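Cutlery drawer or pot on the table? (a household divided)
Reading time: 4 min

princess_v
We have moved into a flat in Borside with a kitchen the width of an ironing board, and the only serious row so far has been over where the cutlery lives.

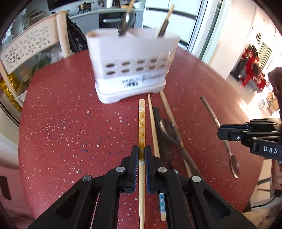

My other half, raised in a house where everything stood in a pot in the middle of the table, sees no reason to change. You sit down, you help yourself, you get on with your tea. I was brought up to believe in a drawer. A drawer has compartments. A drawer can be shut when people come round. We have exactly one drawer and it is currently full of batteries and takeaway menus, so I am arguing from a weak position and I know it.

Has anyone switched from one to the other and stayed married?

valdir_aguiar
Pot. Twenty years in catering and every staff room I ever sat in had a pot. Drawers are where crumbs go to retire.

Cremilda T
Pots are where dust goes, Valdir. Handles down or handles up? Because if the business end is up, it's catching whatever floats past, and if it's down, everyone's rummaging by the fork end with their hands. I've never had a satisfactory answer to this from a pot person.

valdir_aguiar
Business end up. You use them daily. Dust hasn't the time.

Cremilda T
You use the same four daily. The fish knives at the back have been growing a coat since the wedding.

valdir_aguiar
Who has fish knives?

Cremilda T
People with drawers.

juceliat
Can I raise chopsticks, which I think are the real problem. They don't fit a normal cutlery tray unless you lay them slantwise across the lot, and then you can't get at the teaspoons. In a tall pot they're fine. In a short pot they tip the whole thing over the moment someone takes the last heavy spoon out. I own 25, which I'm aware is an odd number. I have looked behind the cooker and under the cooker and I have made my peace.

princess_v
Jucélia, this is us exactly. No two of ours match either. I laid the table for his mum and gave her one long and one short and she ate a whole bowl of noodles without a word, then mentioned it at Christmas.

Tainá Vasconcelos
I'm going to be unpopular and say neither. We had a rail put up on the wall with little hanging cups, a Grodley one, bought in April when I was feeling optimistic. Looks lovely. Drips on the toaster.

valdir_aguiar
So that's a pot, on a wall, over an electrical appliance.

Tainá Vasconcelos
It's a system, Valdir.

Cremilda T
Back to the actual question. Empty the battery drawer. You do not need a drawer of batteries, half of them are dead and you've been keeping them for the tip. Menus go in the bin, they're all online now. There's your cutlery drawer, found it for you, no charge.

princess_v
I put this to him at tea. He said the batteries "are sorted". They are sorted in the sense that they're all in the drawer.

juceliat
If you do end up with a pot, get one with holes in the bottom and stand it on a saucer. Ours had no holes and I once tipped 2 inches of something out of it that I still think about. And wash the pot itself now and then, it's amazing how many people wash everything in it and never the pot.

valdir_aguiar
Seconded on the holes. I'll give Cremilda that a pot you never wash is a bad pot. I won't give her anything else.

Cremilda T
I'll take it.

Tainá Vasconcelos
Has anyone tried the Pustik drawer insert, the one that pulls out to fit? It says it takes long things along the side. My drawer is a funny width because Pimentel fitted the kitchen and Pimentel didn't believe in measuring.

Cremilda T
Got one. Long channel on the left takes chopsticks, skewers and a bread knife if you're brave. It does slide about. Put a bit of rubber matting under it. Measure inside the drawer, not the front of it, or you'll be posting it back like I did.

princess_v
Update, 11 at night. Compromise reached. Knives, forks and spoons in the drawer, chopsticks and wooden spoons in the pot, batteries in a biscuit tin. He is calling it a win for the pot. I'm calling it a win for the drawer. The menus have moved to the top of the fridge and we're not discussing them.

valdir_aguiar
Sounds like a pot win to me.

Cremilda T
It would.

Contact us | © Kitchen Table Talk forum | Back to top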